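Ticket 131 - Drinks table, Brirnutitz
Category: Kitchen equipment / layout
Opened by: Edmund Malinowski
Priority: Low
Status: Closed, August

Reported problem
Ice scoop has no fixed place on the drinks table. It gets put down on the bare tabletop next to the bamboo cutting board, then goes back into the ice. Crumbs collect on the brown surface between wipes, and they show up in the glasses. Complaint received twice from the afternoon group.
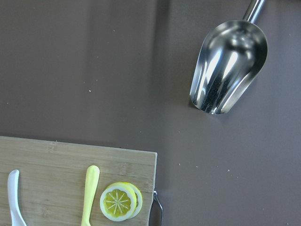 Solomiia Sydorenko: Same at Poltora last month. We wiped the table more often and it made no difference. Check whether the scoop fits inside the ice bowl with the lid off. If it does, you don't need a holder.

Malinowski: Lid has been missing for a while. Will test.

Step 1 - Scoop on a separate surface
Tried a flat board as a rest for the scoop. Used the white one with the raised rim and the bunny saying "hi~" in the corner. The rim holds drips well enough. Rejected anyway - people took it for a second cutting board and put fruit on it. Returned to normal use. 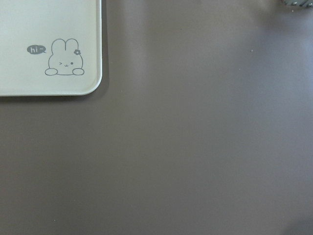
Step 2 - Scoop stored in the ice
Pink bowl, clear cubes, handle left sticking out over the rim. The handle stays clear of the ice and can be picked up without touching the cubes. The other scoop stays at the back of the table near the gold-colored stand as a spare. Whole fruit goes by the white tray, lime included.

Bowl emptied and refilled at 5 p.m. No crumbs found in the melt water.

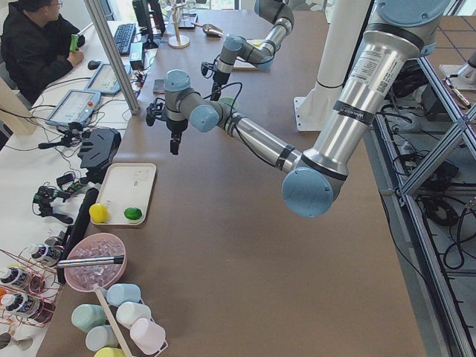

Step 3 - Cutting board
Moved all slicing to the bamboo board and asked that nothing else be set on it. Lemon is cut first, lime after. Slices stay on the board until they go into a glass.
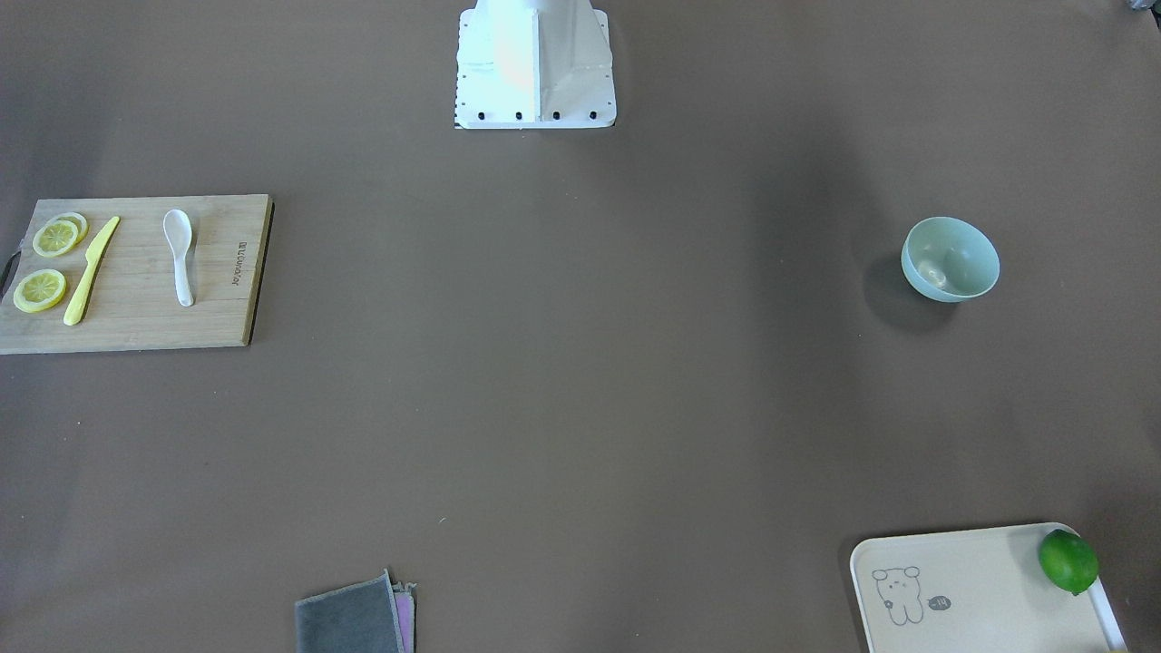
The strip of table next to the board still needs a wipe after each round of slicing, juice gets under the edge otherwise. Cloth is on the hook by the sink.

Sydorenko: What about the lid?

Malinowski: Ordered from Czarnecka, part 83. Not in stock. Bowl gets a clean plate on top overnight until it arrives.

Resolution: scoop stays in the bowl, spare at the back. Lid moved to ticket 91 with the other replacement parts.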